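Subject: Re: [hall-users] Power at the Trarnunby hall – boards and extension leads
Date: 22 August 2019

Zuzanna Jabłońska wrote:

> Can someone tell me what the rule is now on power boards? Our group was
> told in June that we couldn't plug one board into another, and then I saw
> exactly that at the back of the stage. We have two sewing machines, an
> iron and the urn, and only one double outlet on our side of the room.
> Also, is the outlet by the kitchen hatch working again?

Hi Zuzanna and all,

The rule hasn't changed. One board per wall outlet, no board plugged into another board, and no double adaptors. Whatever was behind the stage has been taken out and I've asked the drama group to use the two outlets in the wings.

For your set-up, the machines can share a board without any trouble. The iron and the urn are the problem. Please put the urn on the kitchen circuit and run the iron straight from the wall. If both go on the one board you will trip it, and if you're unlucky you'll take out the lights on that side as well.
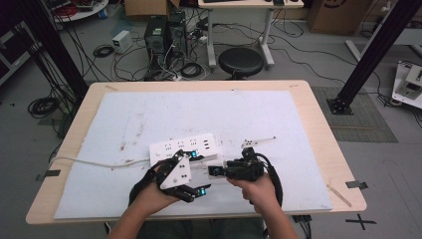

Trarnunby, June

The electrician spent a morning going over the hall and the supper room. Of the 94 items tested and tagged, most passed. The failures were mainly old extension leads with damaged sheathing, plus the grey heater from the supper room. They've been cut up and binned, so please don't go looking for them.

The outlet by the kitchen hatch was replaced on the same visit and is fine to use. The one under the noticeboard is still dead and has tape over it. Getting to the cable means lifting part of the floor, and that will wait until the Rultari room is painted.

The bill came to $2,508 including the new switchboard cover. Hire fees will stay as they are for this year – the grant covered most of it. If your group wants its own gear tagged next time, it will be $300 for a batch of up to 40 items, split between whoever joins in. Let me know off list.

Leads that cross a walkway need to go under the rubber cover strips, which are in the cupboard next to the Jasińska room. Put them back flat, please. The last lot were rolled up and now won't lie down properly.

The key to the switchboard is on the hook inside the office door. If a breaker trips, unplug everything on that circuit before you reset it, and write it in the book.

Regards,
Hall bookings

_______________________________________________
hall-users mailing list
To unsubscribe, reply with "remove" in the subject line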